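Oak shelf has gone sticky, help?

Posted in Furniture & Finishes by Lorena Gaete

I oiled my oak bookcase 9 days ago and it still feels like the armrest in a movie theater. I used the Pulness oil, the can said two coats, and I may have been generous. My paperbacks are now part of the shelf. Do I wait, sand it, or move?

drekano_dan
Sand it all off and use varnish. Oil is for salads.

MapleStreetRefinisher
Please don't sand yet, you'll clog 29 sheets of paper and learn some new words. You left too much on and it cured into gum. Fixable in an evening:

1. Wipe the shelf down with mineral spirits on a cotton rag, windows open. Rub along the grain and go easy on the rounded edges.
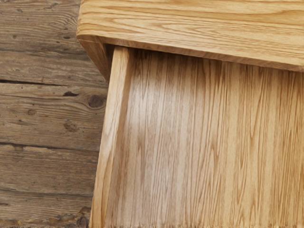
2. Buff with a dry rag until it stops grabbing at you. Lay the used rags flat outside to dry, because oily rags in a heap can catch fire.

3. Give it two days before you put any books back.

Lorena Gaete
Step 1 worked on the top board. The paperbacks came free, minus one back cover, so I'll never know what the critics thought.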